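Talo Backdrop Line System
Section 4: Hanging the Fabric
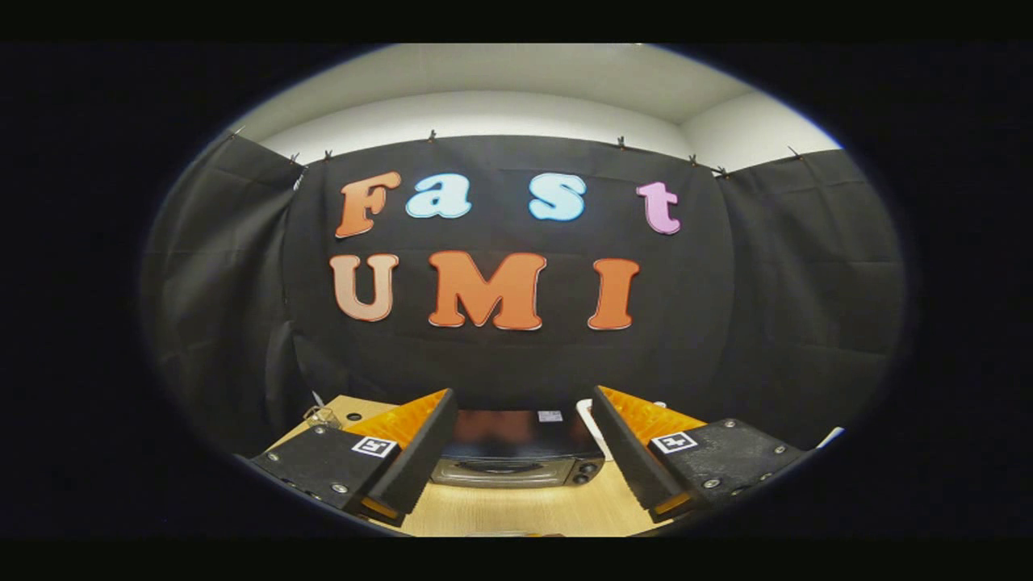 Figure 4-1. Black fabric backdrop hung from clips along its top edge.

This section covers hanging a fabric panel on a Talo line that has already been installed and tensioned as set out in Section 3. The wall anchors must have been in place for at least one full day before any fabric is hung.

CAUTION: Do not stand on chairs or tables to reach the line. Use a stepladder on a level floor.

Before You Begin

Check the size label sewn into the lower hem of the panel. The standard panel is 300 cm wide and 216 cm high. The wide panel measures 540 cm across and needs a second pack of clips.

Steps

1. Unfold the panel and lay it face down on a clean floor.
2. Find the top edge. It has a double row of stitching.
3. Press the panel from the back with a cool iron. Steam may be used on the polyester version only.
4. Attach one clip at each top corner, with the jaws closed over both rows of stitching.
5. Lift the panel and hook the corner clips onto the line. A second person should support the middle of the fabric during this step.
6. Add a clip at the center, then fill in toward the corners until the top edge hangs as desired.
7. Let the panel hang for about 3000 seconds (50 minutes), then adjust the clips again.

NOTE: A slight sag between clips is normal. To reduce it, add clips. Do not tighten the line beyond the mark on the tension gauge.

NOTE: On a line with side returns, hang the center panel first and the side panels last.

Attaching Letters or Signs

Lightweight letters may be pinned to the fabric once it has settled. Heavier signs must hang from the line itself on separate cords. Adhesive tape may leave marks on the cotton version.

CAUTION: Keep all fabric well away from heaters, lamps and open flames.

Section revised 2023-09-15. Approved by Houshang Asadi, Product Documentation, Bodesau.

Continue to Section 5: Removal and Storage.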